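Ticket 647 - Wifi keeps dropping in the bedroom
Opened February 5, 2019
Product: Drunex home router, with the Lernlow extender
Status: open, waiting on customer

Hi again! So this is the same problem I wrote in about back in November, except now it's worse. The wifi in our bedroom drops every evening, comes back for a few minutes, then goes again. The rest of the house is fine. My phone says full bars the whole time, and nothing loads. I've got a tablet, a phone and an old laptop in there and they all do it together, so I'm pretty sure it isn't one bad device.

Your form asks for the setup of the room, so: the extender lives by the bedside cabinet, on the curtain side, and the router is downstairs in the hall. 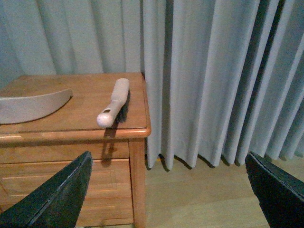 What I've tried so far

1. Restarted the router, then the extender, then both (extender last, like the Rorkik help page says). Good for one evening.

2. Changed the channel from automatic to 6. No difference that I could see, and then the router put itself back on automatic overnight. Is it supposed to do that??

3. Reset the extender with a paper clip and set it up from scratch. This took me 3 goes, the app kept telling me the password was wrong when it wasn't.

4. Moved things around the bedroom in case something was in the way. I sew, so there's a lot of stuff in there, and I shifted the big pieces over to the other wall.

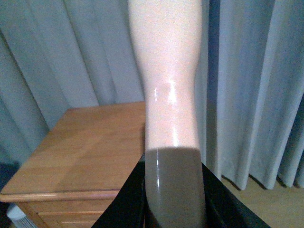

After that I ran the speed test again and got close to 100 by the router and next to nothing upstairs, so I put it all back where it was. Then I tried the laptop on a cable straight into the extender and it dropped too, right along with the phone. That makes me think it's the link between the two boxes - but you'd know better than me.

5. Updated the router. The extender says "no update found" and the date next to that is blank.

Update, later the same evening: it dropped twice while I was typing this. The light on the extender went orange both times, then back to green with no help from me. I saved the log and attached it as a text file.

Could you please tell me if I should swap the extender or the router? I'd like it sorted before Ramadan if we can, as the whole family calls in on video then and the bedroom is the only quiet spot. Email is best, I can't pick up the phone at work. Thanks so much!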